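Home | Forums | Mobile and Broadband | Coverage | Sign in

Restbridge Community Help

Loss of indoor signal following the 3G withdrawal in Ultcombe

Faustine Vasseur, March 2019
Our office has had no indoor reception since the operator withdrew its 3G service. Handsets show 4G outdoors, but calls fail once inside. Is the operator obliged to provide a remedy?

Raphaël Masson
Please confirm first that 4G calling is enabled on each handset and on the account. Both settings are required. Without them, the handset will attempt to fall back to 2G for voice.

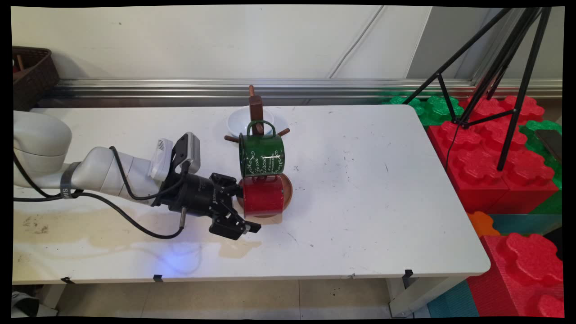 Where the settings are correct, request Wi-Fi calling in writing. Business accounts may be given 30 days to leave without charge, subject to the contract.

Tiburcio Varela
Same fault here. Restarted the phone, no change.

Comments
Esi Nartey: Wi-Fi calling resolved the matter for our branch.
Romain Tessier: Clause 2 of our contract covers this.

Related
Signal boosters: what is permitted
Keeping your number when changing operator
Reporting a mast fault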